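Cables, Part Four (and a Result I Didn't Expect)

If you've been reading along since September, you know I've been stuck on the same question for ages: can a two-armed setup learn to tidy up a messy bundle of cable from demonstrations alone, with no model of the cable at all? Teguh Wijaya bet me a lunch that it couldn't. I finally have some numbers, and I owe him maybe half a sandwich.

The black and white cables are back on the table, tangled together as usual. 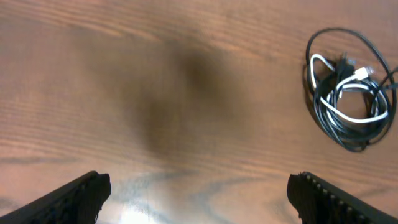
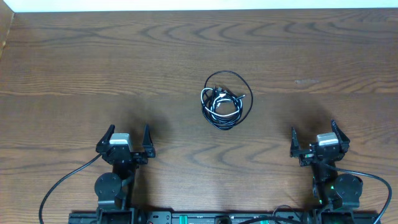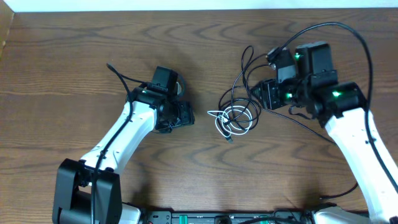

What changed this time

The old version of the policy (I call it Gonach, please don't ask me to defend the name) got the wrist views and the overhead view all squashed together into one big input from the first step to the last. It did okay at reaching. Then it would get close to the bundle and start dithering, opening and closing over the same loop like it was trying to pick up a noodle with chopsticks for the first time.

Rohani Purba suggested something so simple I was a little annoyed. Let the overhead view pick where to go, and only let the wrist view have a say once the gripper is low over the table. So there's a gate now, a tiny network that decides how much to trust each view at every step. I trained the whole thing on 509 demonstrations, all of them me and Rohani driving the arms by hand, and my shoulders would like everyone to know that.

The new one is called Sallar. Same data, same training schedule, only the gate is different.

So does it work?

Kind of! I ran 400 trials, split evenly between the old policy and the new one, with the bundle dropped in a different spot each time. Sallar grabbed a strand on the first try a lot more often, and the dithering is mostly gone. I could see it just watching, way before I added anything up.

Where it still falls apart is the second half of the job. One arm is supposed to hold a loop while the other pulls the free end out. Sallar is happy to hold. It's also happy to pull. Getting it to do both at once is where Teguh gets his half of the sandwich - the holding arm lets go early, the whole bundle slides, and we're back where we started.

My best guess is that the gate is being learned separately for each arm, so neither one knows what the other is paying attention to. Rohani thinks it's the shadows. The grippers throw big soft dark patches on the wood, and a black cable next to a dark patch is not an easy thing to find. She went through the failed runs and tagged 20 where the gripper closed on bare table right beside a strand. That's enough to make me nervous about my own theory.

Next up

I'm going to try one shared gate for both arms, and after that a lamp from a different angle so we can test the shadow idea properly. If I do both together I won't learn anything, as I proved to myself in Part Two.

A couple of you asked for the training settings. I stopped at step 2371, which was just where the validation loss quit moving, so don't read anything into it. The rest is in the comments under Part Three, and I'll copy it over here once I've cleaned up my notes.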